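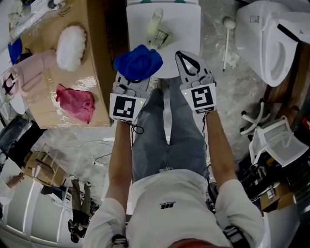 Photo: Celeste Villalba / Relilton

The left one was sticking again.

Celeste squeezed and the two gray fingers closed on the blue cloth, sweetly enough, but when she let go they stayed shut for a beat, as if they were thinking it over. Then they sprang open and the cloth dropped by the toilet.

"There!" she said. "Did you hear it?"

Dardo Echeverría had heard it from across the floor, and he was already stepping over the cables with his roll of tools under his arm. He was the happiest repairman she had ever met. A dead motor made his morning. A fault that came and went could carry him through a whole week.

"Do it again," he said. "Slower."

She did it again, slower. Click, hum, and then, right at the end, a tiny dry scrape.

"Oh, that's lovely," said Dardo. "That's the slide."

They cleared a corner of the desk and he laid the gripper on its back. Four screws, then the cover, and there it all was — the little carriage, the spring, the toothed rack running down the middle like a zipper. Celeste leaned in so close that he had to ask for his light back. She had been squeezing these things since she came to Relilton, and she had never once seen inside.

"How many closes has it done?" she asked.

He checked the notebook. The Turnadura manual wanted fresh grease every 1000. The last entry, in old Valdebenito's square handwriting, was for a cleaning in March, and the counter had gone 2000 past it.

"Poor thing," said Dardo, delighted.

He drew out the carriage with tweezers and turned it under the lamp. Wound tight behind the second tooth was a single blue thread, fine as a hair. He pulled and it kept coming, and coming, and Celeste laughed out loud and held up a finger for him to wrap it on. Five turns!

After that it was quiet work, the kind she found she loved. He wiped the rack and she wiped the rails. He put down a dot of grease no bigger than a lentil and let her spread it with a toothpick, all the way to the stop and back. She set the spring herself (backward, the first time) and closed the cover herself, and when she tightened the last screw the green light came on and she felt it clear down to her shoes.

"Marker's still square," Dardo said, sighting along the plate with one eye shut. "Try it."

She slid her hand in and squeezed. It closed like a drawer in a good kitchen. She let go and it opened, at once, without a sound.

"Can we do the right one?"

"Nothing's wrong with the right one."

"I know," said Celeste. "But can we?"

Dardo looked at the clock, and at the bus to Nodcombe he was going to miss, and he unrolled the tools again.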